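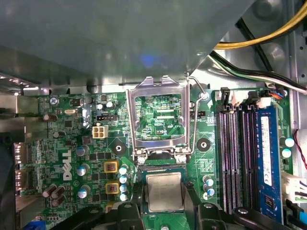 Inside one of the Dell desktops, cover off

From: Pacita Belmonte
To: Rivera reuse list
Date: December 31, 2020
Subject: Re: Itmont year-end numbers

Rogelio Galang wrote:

> Good news to close out the year. Itmont reports that 2,236 office
> desktops were kept out of the waste stream by the Rivera drop-off
> program, and 1,491 of those were refurbished and placed with
> families. They are asking us to endorse renewing the contract
> with Draruvard for the pickup side. I think we should say yes
> and say it soon. The average family saves $200 over buying new.

I'd like to slow down a little before we put our name on this.

Start with "kept out of the waste stream." Kept out until when? A desktop that goes from an office to a warehouse shelf in Itmont has been moved, and I'm glad it wasn't moved to the landfill, but I don't see how it counts as saved on the day the truck picks it up. If you subtract the second number from the first you get 745 machines. The report has one sentence about them, and the sentence says they were "processed responsibly." By whom? Draruvard's old brochure used the same two words and when I asked them to spell it out I got the brochure again.

Then there's "placed." I went back to the spring version of this report and it used "delivered," with a figure of 1,336 for the year before. Maybe those mean the same thing. Maybe "placed" now covers machines handed to a partner group like Jitine, who then may or may not have found a home for them. If the wording changed, then comparing the two years tells us nothing, and the chart on page three does exactly that.

On the $200. Saved compared to what new computer? You can spend very little or a whole lot on a new desktop, and the report doesn't give the model or the store. It also leaves out the monitor, which half the people who write to this list end up buying separately. And I'd want to know what it costs a family when the thing dies in month four and there's no warranty to speak of.

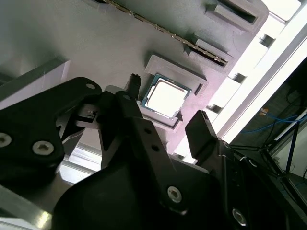 I'm also not sold on the energy argument that Rogelio made back in the fall, that an older machine is always the greener choice. For somebody who does email and homework a couple of hours a day, fine, I believe it. For an office that leaves it running all night, I'd want to see a power meter on it first. The study everyone links to was done on laptops, by the way. Go read the methods section.

None of this means the program is bad. My sister-in-law got a machine through Jitine and she likes it. But we endorsed the last contract on the strength of a one-page summary and then spent all of the following winter asking for the invoices.

What I'd ask Itmont for, before any vote:

- where the other 745 went, with the name of the company at the end of the line
- what "placed" means, in writing
- how many came back or were reported dead within a year
- how they got to $200

Rogelio, if you already have any of this, please post it to the list instead of sending it to me directly. The last time it went around in private mail and three people ended up with three different spreadsheets.

Pacita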